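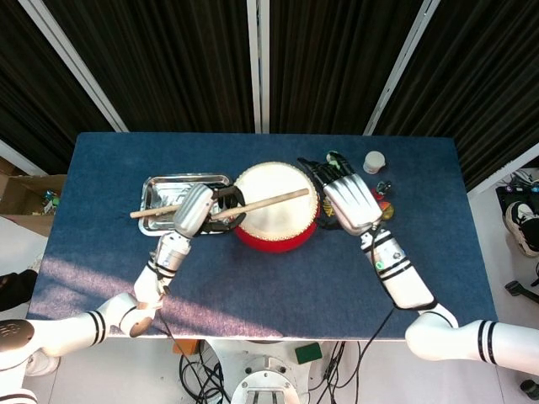 Home | Projects | Reports | Grants | Contact

Sullside Community Music Program
Progress report to the Calton Fund, second period
Prepared by Johannes Sithole, program coordinator

1. Where we are

The after-school percussion classes have now run for 14 weeks at two sites, the Sullside branch library and the Jundeck Street hall. Enrollment stands at 53 children between the ages of seven and twelve. The grant agreement set a target of 30 by the end of this period. Most of the growth came after January, when the elementary school let us put a sign-up sheet in the front office.

Attendance is steadier at the library than at the hall. The hall group starts at 3:45, and the bus from the east side of town gets in at 3:50, so several children miss the warm-up. Starting next month the hall class will begin at 4:15. The building is free until 6:00 and the rent does not change.

2. Teaching

Wian Oosthuizen teaches the younger group and Ferhat Değirmenci the older one. The younger children work on keeping a steady beat, stopping together, and playing loud and soft on a signal. The older group has started reading simple rhythms from the page. They have learned two short pieces in four parts and are partway through a third, which is harder and may be dropped for something shorter.

Ferhat has asked for a second adult in the room for the older group. Classes there have grown past what one teacher can manage when the children split into parts. Thulani Coetzee has been helping out unpaid since February. We would like to pay him for the rest of the year and have put this in the budget request below.

3. Instruments

We bought hand drums, shakers and sticks in the first period. Two drumheads split and were replaced under warranty. One set of sticks went missing from the hall and has not been found. We now keep everything in the locked closet behind the stage, and Wian and Ferhat each have a key.

The low drums we ordered from Sung came six weeks late. The older group borrowed a pair from the high school in the meantime and returned them in good shape. We do not plan to order from Sung again unless the lead time improves.

4. Noise

The library received two complaints from patrons in the reading room. Bram Van Wijk, the branch manager, moved us to the basement meeting room, and there have been no complaints since. The basement has a hard floor and a lot of echo. Rugs were donated by a parent and have helped some. Playing with soft mallets helped more.

5. Budget

Spending is on track apart from rent at the hall, which went up at the start of the year. We covered the difference by putting off the purchase of music stands. We are asking to move $720 from the travel line, which has not been used, to the staffing line to pay Thulani.

6. Next period

There will be a short concert for families in the hall in May. Both groups will play. We are also talking with the school about a beginners' class during the lunch hour, but no room has been offered yet. Sign-up for the summer session opens in April, and families already enrolled will get first choice of times.

Receipts and attendance sheets are attached separately.

Contact the program office | Copyright Sullside Community Music Program | Back to top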